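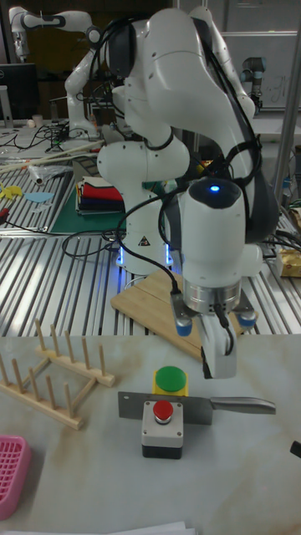
Where should a cleaver dry?

In the rack if the blade fits between two pegs without forcing, and otherwise flat on a towel until somebody wipes it.

I have been sorting out the washing-up end of my worktop since June, and the cleaver has taken up most of the notes. Small knives are simple. A cleaver has a broad rectangular blade, a heavy handle and a center of gravity that sits wherever you least want it. A rack designed for plates will hold one, with conditions.

The rack is a plain wooden type, two parallel rails with a row of pegs in each. The pegs lean slightly. A plate settles against the lean and stays. A cleaver does the same provided the blade goes in spine down and the handle stays low, along the rails. With the handle up, the whole rack wants to tip on a smooth surface. I tried a Wolness wire rack before this one and the gaps were too narrow at the bottom, so the blade stood on its corner and marked the wire.

Working order, as it stands now:

1. Clear the surface. Anything next to the blade gets moved before the blade does. Switch boxes, soap dish, board, whatever is there. Lifting a cleaver over other objects is how edges get chipped.

2. Turn the rack so the gaps face you. I leave it at an angle to the table edge, which lets the handle come in from the side without my wrist bending.

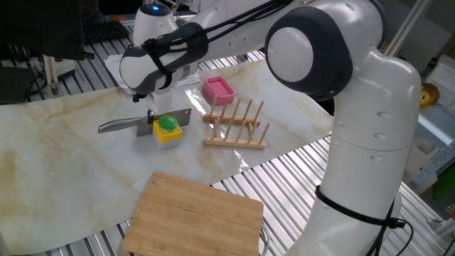
3. Wash the blade by hand, from the spine toward the edge, with the sponge folded over the spine only. Rinse the handle joint separately. Water stays in there longer than it does on the flat.

4. Wipe once, then rack. The wipe removes most of the water and the rack only has to deal with the remainder. I timed it on a Thursday evening with the window shut: 44 minutes unwiped, 11 minutes wiped, both judged by a dry paper towel pressed on the joint.

5. Put the cutting board away last. It goes on its long edge against the wall, with air on both faces. Flat on the table, the underside stays damp and the board starts to cup.

The marble-pattern surface is easy to wipe but it shows every streak, and a wet wooden rail left on it overnight leaves a line. I put two cork strips from Flidach under the rails. They lift the rack enough for a cloth to pass underneath. The pink soap dish lives behind the rack, where its holes can drain without the water running toward the blade.
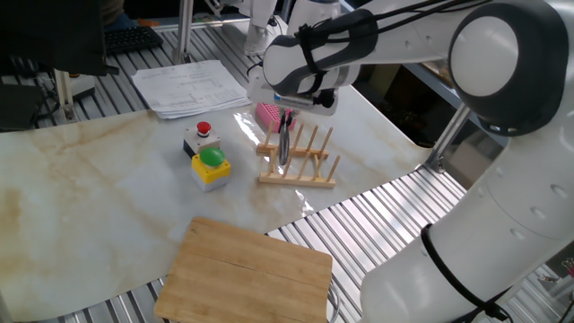
Does a wooden rack need oil?

Twice a year is enough for mine, a thin coat of Zetent board oil on the rails and pegs, left overnight and rubbed off in the morning.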